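Household Services, Unit 5: Loading and unloading a front-loading washer
Handout for the practical, November 8, 2018

Bring this sheet with you. The practical is in the laundry room at Ullent, room 93, and lasts the whole afternoon. Read the sorting notes from Unit 4 first, as they will not be repeated.

Before loading

Open the door fully and turn the drum once by hand. Look for anything left from the last wash. Small items stick flat to the top of the drum, where you will miss them if you only look at the bottom. Wipe the door seal with a dry cloth.

Keep the clothes at a height where you can reach them without bending to the floor each time. A bucket on a low stool, set in front of the door, works well for small loads. Check that the stool stands level and that the door can still swing past it.
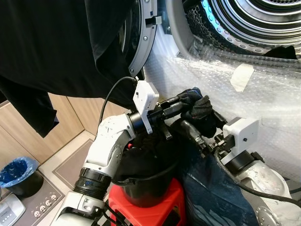
Small items need the most care. Gloves, socks and knitted hats should be picked up one at a time. Pull the fingers of a glove out straight before washing and check that nothing is inside them. Fasten any strap or hook-and-loop tab, or it will catch on knitwear. Thin gloves can go in a mesh bag, closed at the top.

Dark clothes

Black cotton loses dye for the first few washes. Wash new black items apart from the rest, inside out, at the temperature on the care label. Do not put pale items in with them, even on a short cycle. Large garments go in first, loosely, with the sleeves free. Leave a hand's width of space at the top of the drum.

Unloading

Put the container back under the door before you pull anything out. Take hold of large garments near the middle and lift; do not drag them over the door catch. Shake each piece once. Feel round the inside of the seal for socks, then leave the door ajar.

Written work

Fill in the load record (form 1302) for both loads and hand it in at the Dimitriou building by the end of the following week. Late forms go in the tray outside the office.

Reading: Brirnov course pack, the section on care labels. Unit 6 covers drying and airing.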